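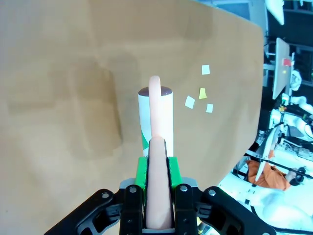 Que intervalo separa a chamada da primeira avaliação presencial nas zonas rurais? A mediana foi de 16 minutos, medida entre o registo na central e a chegada da equipa ao doente.

A análise incluiu 1,085 chamadas triadas com o protocolo Clevamer nos distritos de Kitton e Protstead. Excluíram-se as transferências entre hospitais e os registos sem hora de chegada. 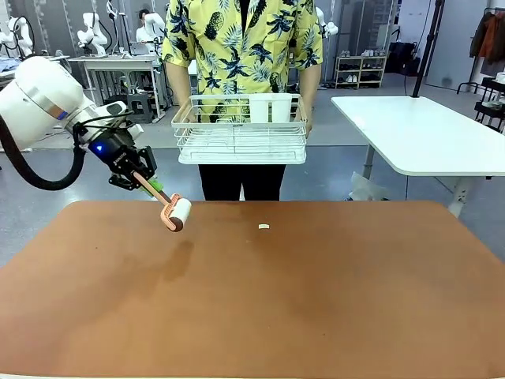
*Figura 1. Rolo tira-pelos com cabo rosa-salmão, seguro por uma garra preta acima do tampo.*

A prioridade atribuída ao telefone foi comparada com a classificação da equipa no local, segundo a escala de Ranjbar. A subtriagem correspondeu a uma diferença de dois ou mais níveis e concentrou-se nas queixas de dispneia.
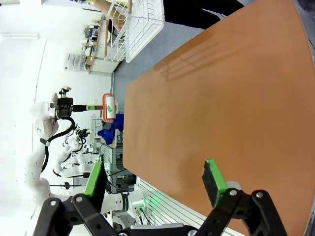 *Figura 2. Garra com almofadas de rebordo verde e tampo castanho-alaranjado.*

Em cerca de 20 % das chamadas, o contactante não estava junto do doente. Nesse subgrupo, as perguntas sobre o padrão respiratório ficaram frequentemente sem resposta e o
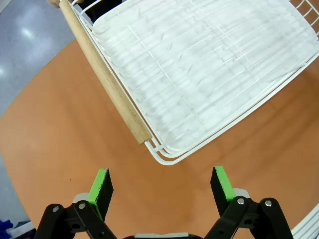

nível final dependeu sobretudo da idade e dos antecedentes declarados. O modelo ajustado manteve o distrito como efeito aleatório.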